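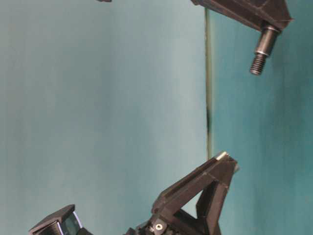 The Second Pair of Hands

They put the new arms in over the holiday shutdown, so that when we came back there would be no time to be sad about it. The memo taped to the time clock was dated 12/29/20 and said that Bay 2 had been "augmented." My sister-in-law had been augmented the year before and needed a drain for a week, so I went in with an open mind.

I had worked Bay 2 for 27 years. We made hinge blocks for Samach, who made doors for people who made buses, and every hinge block took a bolt, and every bolt took a person to start it. That was me. You set the thread with your fingertips, you turn it back a little until you feel it drop, and then you turn it forward. Anybody can learn it in a morning. Doing it on a Friday in March with a head cold is a separate skill, and I was never paid extra for it.

Zinmont, the company that owned us that year, had bought a system. One arm held the bolt. The other arm reached up from below. The salesman had told the front office that they cooperated, and I suppose they did, in the way my parents cooperated. They approached each other slowly, stopped a good way apart, and waited for somebody to say something.

The somebody was me. My new title was Process Attendant. I got a stool, a tablet, and a green button on the tablet that said CONFIRM. When the arms had gone too long without agreeing, the tablet chirped, and I looked at them, and I pressed the button, and they went on with it.

"What am I confirming?" I asked the supervisor.

"That it's fine," he said.

"And if it isn't fine?"

He took the tablet and scrolled for some time. "I'll find out," he said, and took the tablet with him, and for 40 minutes the line did nothing at all. I have rarely enjoyed a morning more.

The front office wanted 61 blocks an hour. I had never made 61 blocks in an hour in my life, and the arms, to their credit, didn't care to either. They crossed threads. They crossed them gently, with tremendous care, and then they torqued them to specification, so that you had a ruined block with perfect paperwork. The tablet called these "completed."

I started keeping the ruined ones in a bucket under the stool. By the second week it was a heavy bucket.

My old bench partner had been moved to packing, where she had been told she was next. She came by on breaks and ate her crackers and watched the arms with me. She had trained half the building, including two of the men who later laid off the other half, and she couldn't watch anybody do a job badly without getting involved.

"It's not backing off," she said.

"What?"

"It's going straight in. It's not backing off first to find the thread. Who taught it that?"

I said I believed it was taught in Ranivham, by engineers.

"Well, did they ever start a bolt?"

I wrote that down on a comment card, since we still had comment cards. I left out the part about Ranivham. I wrote: It should go backward a little before it goes forward. Then I put it in the box and forgot about it, as one does with the box.

A young engineer turned up nine days later with a laptop and the card in her hand. She wanted to know how far backward. I told her until it drops. She asked how far that was in degrees. I held up a bolt and a block and did it, and she bent down with her ear near my hands, and I did it again, and she laughed out loud when she heard the click. Then she asked if she could have the afternoon.

She had it, and the next one, and most of a Thursday. My bench partner was called over from packing to consult, and consulted at length, mostly about the engineer's posture. By the end of it the arm with the bolt would come down, touch, turn back a little like someone who has forgotten their keys, and then go forward and home. The bucket stopped filling up.

Zinmont sent a certificate. It was made out to Bay 2, and it thanked the Miyazaki Cell, which was the name on the purchase order, for its continuous learning. They hung it over the arms, where I could see it from the stool.

The tablet hardly chirps now. Some hours it doesn't chirp at all, and the supervisor has begun to stand behind me and look at the stool in a thoughtful manner. I know that look. I've seen it on people buying couches.

So I've been thinking about the other thing we used to do, my bench partner and I, after the bolt was in. You ran your thumb along the edge to check for a burr. It took no time. It was never written down anywhere, and the arms don't do it, and Samach has started sending blocks back.

There's a comment card in my shirt pocket. I filled it out on Monday. This time I've put a price on it.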